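Visita a la planta de Trevaskis en Cluvberg

Tiempo de lectura: 3 minutos

El viernes por la mañana fui a la jornada de puertas abiertas de Trevaskis, en la zona industrial de Cluvberg. Tomé el autobús 66 hasta la última parada y después caminé un poco entre naves muy parecidas. La entrada de visitantes no es la puerta grande, es una puerta azul en el lado del aparcamiento. Lo escribo porque yo di la vuelta completa al edificio.

Éramos un grupo de 28 personas. Nos dieron un chaleco, unas gafas y una hoja con el plano. La visita empezó en el almacén de entrada, donde llegan las cajas de Vodville, la empresa que les vende las piezas sin ordenar. Nos explicaron que en el almacén hay 447 estanterías con número, y que el número se lee siempre de la izquierda a la derecha. El suelo está muy limpio y hay líneas pintadas para caminar. El pasillo central es largo y hace bastante frío, recomiendo llevar chaqueta.

Después pasamos a la sala de clasificación, que para mí fue la parte más interesante. Allí se trabaja con contenedores grandes de metal. Yo imaginaba cajas de plástico, como en una tienda, pero estos tienen las paredes inclinadas hacia dentro y el metal está ya muy gastado. En el que miré más tiempo había pocos bloques, unos rojos y otros de un verde oscuro, alargados, echados en el fondo sin ningún orden. Los bloques estaban en ángulos distintos, aunque dos rojos quedaban casi paralelos.

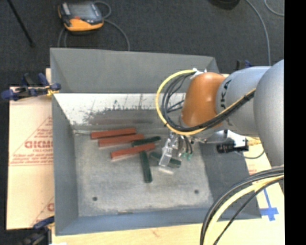

Zarach preguntó si las paredes inclinadas no quitan demasiado espacio, y dijo que en su taller prefieren los contenedores rectos, porque caben mejor uno al lado del otro. La respuesta de la guía fue que sí, se pierde espacio, pero las piezas bajan solas hacia el centro y no se quedan en las esquinas. A mí me pareció una buena explicación. Zarach no quedó muy convencido y siguieron hablando de esto hasta la sala siguiente.

La última parte fue el embalaje. Los pedidos salen en cajas de cartón con separadores, y el día anterior habían preparado 542. Pudimos montar una caja nosotros mismos. Parece fácil, pero las solapas de abajo tienen que entrar en un orden concreto y la mía se abrió dos veces.

Al final hubo café y galletas en el comedor. Faltó, en mi opinión, más tiempo para la clasificación, y el micrófono de la guía se oía mal cerca de las puertas. La próxima jornada será en marzo. La entrada es gratuita, pero hay que apuntarse antes en la recepción.

Contacto | © Todos los derechos reservados | Volver arriba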